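Removing haze and streaks from a stainless prep table without scratching it

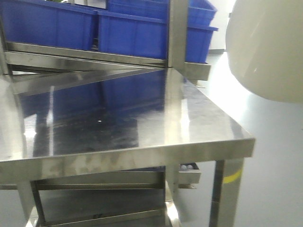 Stainless worktable, streaks and smudges on the top surface

Posted by rondonuwu_kitchen, 27 November 2022

I have a stainless steel worktable with a polished top. After every wipe-down I get pale streaks that show up as soon as the light hits from the side. I have tried dish soap and water, then a generic glass cleaner. The glass cleaner is better for a day, then the haze returns. Tap water here tests at 160 ppm hardness. I use cotton terry towels from the laundry service. The table is used for food, so I can't leave an oil polish on it. Is this mineral residue, detergent film, or wear in the finish?

Vilham7
3 accepted replies

Most likely both detergent film and minerals. Test a small area first: wipe with white vinegar cut 1:1 with water, wait a minute, rinse, dry. If that patch is clear, it was scale. If it is still gray and smeary, degrease with isopropyl alcohol on a clean cloth and compare.

For daily cleaning:
Use less soap. Half the label dose is usually plenty for a light soil.
Rinse with a second cloth and a second bucket.
Dry at once with microfiber. Laundered terry often carries fabric softener, and softener leaves a film.
If you use a sanitizer, apply it last and let it air dry per the label. Quat sanitizers mixed too strong will streak, so check with test strips.

Wipe along the grain where there is one. On a mirror finish use straight overlapping passes and change to a dry face of the cloth often. Keep bleach and steel wool off it.

drokus_151

Baby oil. Works great on my fridge.

Kamell Steel Care

Oil is fine on a fridge door but not on a food contact surface. I agree with the vinegar test. If neither vinegar nor alcohol changes the haze, it is fine scratching, and cleaning won't remove it. A polishing shop can buff the top. Ask for a price before you decide, as a small used table may cost less.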